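The little sunset frame, and what to do with the rest

28/04/2019

So I finally opened the box. If you've been reading along since the move you know the box I mean, the one marked FRAMES ETC that has been sitting under the stairs at Kunevden since last July while I walked around it with the vacuum. I have 572 excuses and Lilibeth has heard all of them.

She came over with sandwiches and we tipped everything out on the rug. Thirteen frames! I'd have guessed half that. There was the big black one from my college apartment (glass gone), a pair of silver ones my aunt gave us, a whole stack of those clip things that pinch your fingers, and right at the bottom, wrapped in a dish towel, the small wooden one with the sunset in it. I'd forgotten I owned it, and I was so happy to see it that I made Lilibeth hold her sandwich and look.

Why I'm keeping the sunset

It isn't fancy. My friend Firouzeh gave it to me when I left my job at Oyewole, and it lived on the windowsill above the sink for five years. The wood is a warm orangey brown and the sky in the picture is nearly the same color, so the border sort of carries on where the sunset stops. There are dark mountains, or at least I've always called them mountains, and a few lines of tiny white writing near the bottom. A proper framer would probably tell me to put something better in there. No thank you.

I did think about painting the border white to go with the new shelves. Lilibeth talked me out of it in four seconds flat. Then I thought about standing it up on the shelf, hanging it in the hall, hanging it in the bathroom (steam, no), and in the end I did what I always do when I can't decide, which is put it down flat on something plain and look at it for a while. A big sheet of white paper is great for this. You see the real color of the wood with nothing else arguing with it, long side running left to right, the way it'll go on the wall. 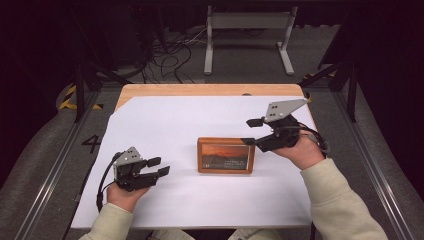

What happened to the other twelve

The silver pair went to Annapurna, who has wedding photos sitting in an envelope and no excuse now. The clip frames went in the trash, and good riddance. I kept two plain oak ones for the kids' drawings, and the rest are in a bag by the door for the thrift store in Keltholm, which takes frames as long as the glass isn't cracked. Mine mostly qualify.

The big black one I'm still arguing with. New glass is 30 dollars, and I could get a whole new frame for that, but I like the chunky corners. Kojo says he can cut me a piece of acrylic if I measure it properly this time. (Last time I measured the outside. We don't need to go into it.)

As for the sunset, it's going in the hall, just left of the light switch, a bit lower than you'd normally hang something so I can see it while I'm putting my shoes on. I still need to find the small hammer. If anyone has a trick for getting old price-sticker goo off bare wood without leaving a shiny patch, please leave it in the comments, because one of the oak ones is a mess and I'm scared to try anything.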